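Reading my great-aunt's household account book this month. She ran a boarding house from 1935 and wrote down nearly everything she bought. Thread, posted as I get through it.

1/ The book is a plain ledger with 93 pages filled in. Her writing is small and slopes to the left. She had lodgers in four rooms and fed all of them breakfast and an evening meal.

2/ Fruit has its own column. Apples most weeks, pears in autumn, oranges in December. She bought from a man called Ellis who came round with a cart, and she noted when he was late.
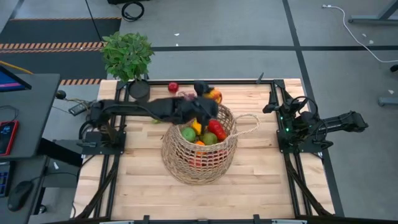
3/ He was late a lot. One August entry just says "Ellis not till 4, plums soft, paid less." She made jam that evening and put the sugar down as a separate cost.

4/ Meat is harder to follow. She used initials for the cuts and I can't work out all of them. Ekua Boateng thinks "B.E." is best end of neck, and that fits the price. If anyone has seen "S.C.S." in a book like this, please tell me.

5/ Soap, soda and starch come up every fortnight. Washing for the lodgers was charged on top of the rent. One lodger, a Mr Ogbonna, did his own and got a line to say so.

6/ Coal is the biggest bill in the winter months. She bought extra in September before the price went up. The one year she left it too late, she wrote "foolish" in the margin and underlined it.

7/ Some things she bought once and never again. A tin of pineapple. A bird cage, and no mention of a bird. Tickets for 2 to a concert, and I don't know who the other one was for.

8/ She also kept a list of breakages. Cups mostly. Lodgers paid for their own, but she paid if it happened in the kitchen. Some 22 cups went in the first few years.

9/ Baskets are in there too, under "house". One for potatoes, one for pegs, one for taking to market. She had the market one mended twice and paid the mender in eggs the second time. 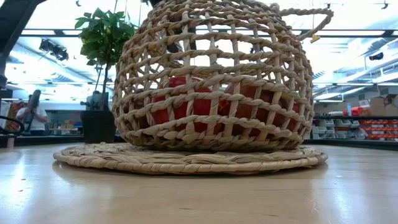 10/ Replies so far. Adwoa Eshun says her gran's book had a fruit column as well, and that it was mostly for working out jam. Mansa Essien asked if I'll scan the pages. Yes, when I've found a way to do it without flattening the spine.

11/ I'm up to the page where she puts the rent up. Two lodgers left and one of them came back in the spring. More when I've read the next part.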